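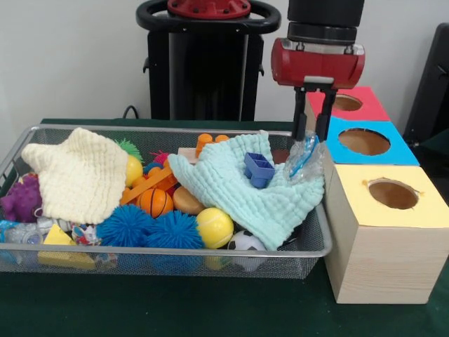 On 2019-07-13 a list member in Kurnirura wrote:

> Has everyone seen the Fellance plan yet? We've been on it for 4 weeks and I'm sold. You put most of the toys away, leave out one small basket, and swap it on the schedule they send you. Their guide says kids play longer and fight less when there's less to pick from, and I swear it works. My two were at it for a whole morning. It's $406 for the year but that covers the storage bins, the schedule and the sorting labels, and they'll knock some off if enough of us from Pindengate sign up together. I think we should do a group order. Who's in?

I'm out, and I'd like to slow the rest of you down before the group order goes in.

I have nothing against putting toys away. My mother did it with a bedsheet and the top of a closet. Stuff went up, stuff came down, and we were thrilled to see a fire truck we'd forgotten about. I do it with my own kids when the floor gets bad. It's a decent trick. My problem is with paying $406 for it, and with how sure the guide sounds.

I read the sample chapter they mail out. It says "research shows" on nearly every page and I couldn't find a single study named in it. Maybe there's a list in the full version. If you have it, please look in the back and post what's there. I can believe that a toddler in a room with fewer toys sticks with one of them longer that afternoon. I've seen it. Whether that does anything for the kid by next March is a much bigger claim, and that's the one they're charging for.

Also, one good morning isn't much to go on. My kids had a great morning last week too, and all I did was leave a roll of masking tape on the stairs. When you change anything in the house they perk up for a bit. Then it wears off. I'd be a lot more interested in how it's going after the schedule has gone around once and the "new" basket is one they already know.

A couple of other things bother me:

- The sorting labels. Fellance wants building toys with building toys, soft with soft, and so on. Mine have never once played that way. The blanket is the ocean and the blocks are the boats.
- The discount. It only kicks in at 6 families, and all 6 have to sign for the full year. Nobody has said what happens if somebody moves or quits. I'd want that in writing.
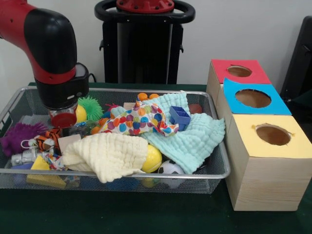

*Spiky toys, a tiger, a yellow foam block and plenty of fabric, all in together.*

If you want to try this for free, get 2 boxes from the grocery store. Fill one, tape it shut, stick it in the garage. Swap when you feel like it. Don't tell the kids it's a system. If it's still helping after a couple of months, then we can talk about whether the bins and labels would add anything. My guess is no, but I've been wrong on this list before (the potty chart thread — I know, I know).

And if we do want to spend group money, the toy shelf at the Ngcobo Street hall is still short on puzzles that have all their pieces. I'd chip in for that today.

Could whoever is collecting names for the order please hold off until somebody has read the cancellation terms? I'm glad to do it if you forward them to me.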